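Chapitre 4
Mesurer de petits volumes

Une analyse d'eau commence presque toujours par un prélèvement de quelques millilitres. Le résultat dépend alors de deux grandeurs : le volume prélevé et la concentration de la solution. Si la première est fausse, la seconde l'est aussi.

Dans ce chapitre, on étudie les eaux de la Clevavel, rivière qui traverse Vastau. La campagne de décembre a fourni 448 échantillons, répartis entre cinq stations.
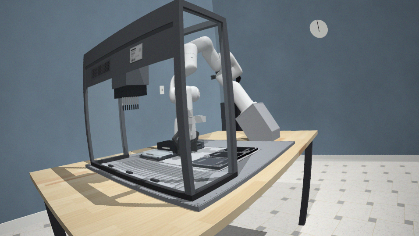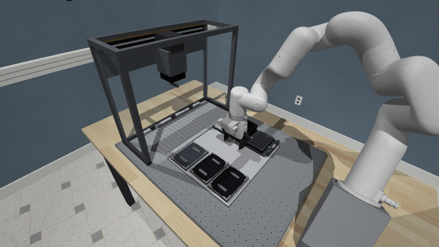
Fig. 4.1 et 4.2 – Matériel de laboratoire sur une table en bois (images de synthèse).

Avant de commencer, il faut savoir :
– convertir des millilitres en microlitres ;
– distinguer justesse et fidélité ;
– calculer un facteur de dilution.

La section 4.1 traite de la verrerie jaugée et de sa tolérance. La section 4.2 porte sur la dilution en série – une méthode utile quand la teneur en nitrates dépasse la gamme d'étalonnage. Les exercices reprennent les données de la station de Dunholm, en aval du pont. Une calculatrice suffit.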